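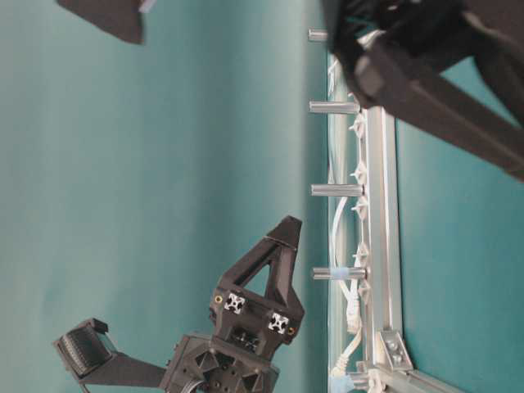 I got the job at Wakholm because I have steady hands and I don't mind being bored, and I told them both of those things in the interview, in that order. The woman across the desk wrote down the second one.

What I do is move a gripper. I hold a pair of handles in one room and the arm does what I do, more or less, with a tiny lag you stop noticing by your second week (and then start noticing in everything else, like taps and light switches). Every go at a task is called an episode. You start the episode, you do the thing, you end the episode, and you press green if it went well and grey if it didn't. Then you put it all back the way it was and do it again. The system wants 1000 of each task before anyone upstairs will look at it. On a good shift I can do 40 before lunch.

The task in March was the cloth. Pick up the folded cloth, carry it to the tray, let go. A toddler could do it, my sister said, and I said yes, well, a toddler wouldn't do it 1000 times, would it, it would do it twice and then eat the cloth.

My rig was number 14. We all had our own, and you got fond of them, though you'd never have said so in the canteen. Mine had a black gripper with one finger that pulled very slightly to the left as it closed. The engineers said it didn't. They came down and measured it and showed me a number on a tablet, and I nodded, and when they'd gone I leaned my wrists a bit to the right like I always did and picked up the cloth.

So you see the trouble coming. I didn't!

I passed 1000 near the end of a late shift, with the lights already half down on the far side, and I sat there for a minute with my hands still in the handles. I'd thought there might be a sound. Then I put my coat on and caught the bus.

They trained the thing over the following nights, and when it was ready they asked whether I'd like to come and watch, which was decent of them. We stood behind the yellow line, me and two people from Olivares who were paying for it all and who kept their lanyards tucked into their shirt pockets. Somebody pressed a key. The arm came down over the cloth, and just before it got there it stopped.

It only stopped for a second. Then it drew back a little, came in again from slightly to the right, and picked the cloth up as sweetly as anything.

"What was that?" said one of the Olivares people.

"Hesitation," said the engineer. "It's in the data."

I went hot right up to my ears, because I knew what it was. It was me. Every single time, just before I close, I stop and have a little think. I've always done it. I do it with keys, I do it with the kettle, I do it at the edge of the kerb even when the road's empty. My mum used to say get on with it, love, and give me a nudge in the back. I had no idea I'd been doing it through the handles as well, a whole spring of it, one second at a time, going down the wire.

They ran it again. Down, stop, think, over to the right, pick up. It was like hearing your own voice on somebody's answering machine.

Afterwards the engineer took me to one side and was very nice about it. She said they could trim the pauses out, it was only a filter, it happened with everyone. There was a lad over at the Grelturport site who clicked his handles twice before every lift, for luck, and they'd had a robot in a warehouse for a month that snapped its fingers at the boxes. She said the thing had no way of knowing which bit was the job and which bit was the person. It just took the lot.

"Would you like us to trim it?" she said, and I said of course, don't be daft, trim it.

But I hung about. I pretended to be looking for my water bottle. The room emptied out and there was only rig 14 left switched on, with the gripper hanging there and its fingers apart, and the key still lit on the desk where anyone could have pressed it.

I pressed it.

It came down to the cloth. I found I was holding my breath. It stopped, and I stopped too, exactly with it, and for that one second we were both just having a look, making sure. Then it went over to the right and got on with it, love.

I did it 38 times. I wasn't meant to, and it'll be in a log somewhere, I expect. I put the cloth back by hand each time, folded the way I like it, with the corner towards me, and somewhere in the twenties I began waiting for it to get quicker, the way you do with a learner, and it never did. It was as careful on the last as it had been on the first. I can't say that for myself. If you looked at my last hundred episodes I'm sure you'd see me thinking about my tea.

They trimmed it that week. I watched the new one through the door on my way past and it was very smooth, very quick, straight down and up, and the Olivares people were both smiling. It still drifted to the right, mind. They hadn't found that one and I didn't tell them.

I'm on bottles now, for Flimia. Unscrew the cap, put the cap down, screw it back on. I've done 14 today and binned two of them, and they've given me a poster for the wall that says SMOOTH CONTINUOUS MOTION, which I read every morning while I'm getting my hands into the handles.

I am trying. I get as far as the cap, though, and there it is, that little gap, and I feel my mum's hand come up behind me, flat between the shoulders. I wait for the nudge, and then I close the gripper and press green.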